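Tasting Trails: what we learned planning a food and film day in Mendedmont

So this was my half of the project with Kenta Hirose, and I had a blast with it. Our task was to put together one gift experience that a small town could sell to visitors, and we picked a lunch walk followed by an old movie at the Radu (the little theater by the river, 100 seats, wonderful popcorn). I wanted a boat ride too, but Kenta talked me out of it once we saw the price!

We handed out 200 survey cards in June and got 13 back with long comments, which I read way too many times. People loved the idea of opening an envelope with a day already planned inside it. They were a lot less keen on fixed dates.

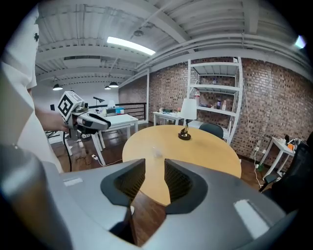 How long should a gift voucher stay good for?

A full year worked best for the people we asked, and several of them wanted the option to swap the movie for a second tasting.

Pricing was the hard part. Our first version came to 385 for two people, way over what most folks said they'd spend on a parent. We cut the private guide, kept the cheese stop (I fought for that one), and moved the start to 11 a.m. so lunch could be the main meal. Hanan Chidiac read our draft and asked what happens if it rains, so the next version has two indoor stops. I still need to check with the bakery about groups bigger than eight.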